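Gripper and Arm Trials at Kotutthorpe: Your Questions Answered

We get a good many letters and messages about our two-arm bench, and we love getting them! These are the ones that come up most, with answers as full as we could make them.

What are you comparing at the moment?

Two sets of fingers for the same small gripper. One is the plain set our arms came with, which we call the Tata set after the folder the drawings were kept in, and the other is the Prirneck set, a little longer and softer at the tip. Everything else stays put, the arms, the controller and the camera, so that a change in the results has a fair chance of coming from the fingers.

Why clothes? Wouldn't blocks be easier?

Oh, much easier, and we did start with blocks (everybody does, we think). But a block is the same shape every time you put it down, and both sets of fingers picked up our blocks so well that we couldn't tell them apart. A shirt has a collar, a hem, thick seams and thin places, and it comes to rest a different way on every try, so you learn a lot more from one afternoon of laundry.
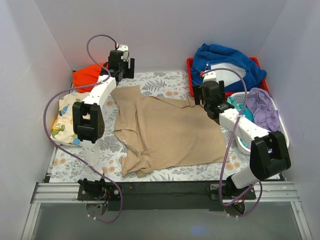 We also like that people can judge the result for themselves. You don't need an engineering degree to say whether a shirt has been folded nicely, and visitors are wonderfully strict about it.

How many tries do you run before you trust a result?

We plan for 1000 tries per set of fingers. The plain set went a bit over and finished at 1143, mostly from enthusiasm. The Prirneck set stands at 292 as we write this page, so please don't ask us for a winner yet!

Does the patterned sheet confuse the camera?

It makes life a little harder, yes, and we're fond of it for that very reason. Beds and tables in real homes have flowers and leaves on them. If you are just starting out, though, do be kind to yourself and begin with a plain sheet, then bring in a pattern once your arms are behaving.

Do long garments need different settings from shirts?

They do on our bench. We slow both arms down by 20 percent and bring the grippers in lower, and we give the cables a good look before starting, as they need enough slack for the whole reach.
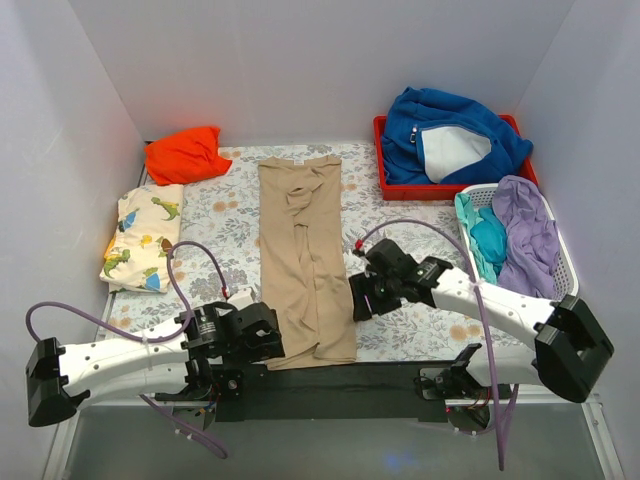

A long beige garment on the sheet, with a gripper to either side.

Which controller do you use?

A modest one we put together ourselves and named Bošković. It runs both arms from a single clock, and if you're choosing your own, that is the feature we'd look for first.

Can I send in my own finger design?

Please do! Send the drawing along with a note on the material you have in mind, and we'll write back once we've checked that it fits our mount. New designs go on the bench when the Prirneck tries are finished, which we hope will be in December.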